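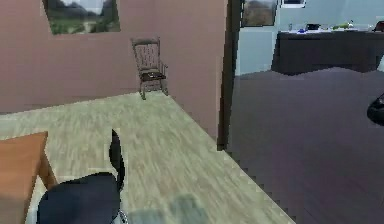
Entorno simulado con dos estancias contiguas: suelo claro de madera y paredes rosadas a la izquierda, suelo oscuro y pared azul tras el marco de la puerta.

Flikar abre el proceso de planificación de compras para su parque de manipuladores móviles y aplaza la adquisición de hardware hasta completar la evaluación en simulación

2023-02-24. Flikar ha iniciado la fase de planificación del programa Kendo, destinado a dotar de manipuladores móviles a sus alojamientos asistidos. El programa establece que ningún equipo físico se incorporará al presupuesto de inversión antes de que el modelo correspondiente haya superado una batería de ensayos en interiores simulados. El cálculo y la generación de entornos se han contratado a Potgieter. La plataforma de seguimiento de costes, Cladirik, es de desarrollo propio.

La batería consta de 3022 ejecuciones por modelo candidato, repartidas entre 60 interiores virtuales. Cada interior combina al menos dos estancias comunicadas, mobiliario doméstico y objetos pequeños apoyados en mesas o encimeras. Las tareas previstas son el desplazamiento entre estancias, la aproximación a una superficie de trabajo, la recogida de un objeto y su depósito en otro punto de la vivienda. Las sillas próximas a las mesas se tratan como obstáculos móviles y su posición se modifica entre ejecuciones.

Criterios de evaluación

El pliego técnico distingue entre requisitos excluyentes y requisitos puntuables. Son excluyentes la disponibilidad de un modelo cinemático documentado, la parada segura ante pérdida de comunicación y el suministro de repuestos durante toda la vida útil declarada. Se puntúan el alcance del brazo, la carga útil con el brazo extendido, la anchura de la base, la autonomía entre cargas y el nivel sonoro en marcha.

La anchura de la base condiciona el paso por puertas y se medirá con el brazo recogido y con el brazo en posición de transporte. Los fabricantes deberán aportar ambas cotas. Las ofertas que indiquen una sola medida se devolverán para subsanación.

Presupuesto

La partida inicial asciende a 579 miles de euros, sin impuestos, y cubre licencias de simulación, horas de cálculo, integración y una reserva para la adaptación de los alojamientos. La compra de unidades se tramitará como expediente separado. Flikar prevé un máximo de 44 unidades para el conjunto de sus centros. La cifra definitiva dependerá de los resultados de la batería y del coste anual de mantenimiento ofertado.

Cladirik registrará por separado el precio de adquisición, la formación del personal, las pinzas de recambio, las baterías y las intervenciones del servicio técnico. Los licitadores deberán desglosar sus ofertas con esa misma estructura. No se admitirán importes globales por mantenimiento ni tarifas de software sujetas a revisión unilateral.

Limitaciones previstas

Los resultados obtenidos en simulación no sustituirán la recepción en planta. El pliego reserva una prueba física para los modelos que superen la batería, con suelos de distinto acabado y cambios de nivel entre estancias. Las diferencias entre el comportamiento simulado y el real se incorporarán al expediente y podrán dar lugar a una corrección de la puntuación.

Documentación

El pliego técnico, la plantilla de desglose económico y la descripción de los formatos de intercambio admitidos están disponibles para los fabricantes registrados en el portal de compras de Flikar. Las consultas deberán presentarse por escrito a través del mismo portal. Las respuestas se publicarán para todos los licitadores sin identificar a la empresa solicitante.

Acerca de Flikar

Flikar gestiona alojamientos asistidos y presta servicios de mantenimiento y equipamiento a operadores del mismo sector.

Contacto para medios: departamento de comunicación de Flikar, programa Kendo.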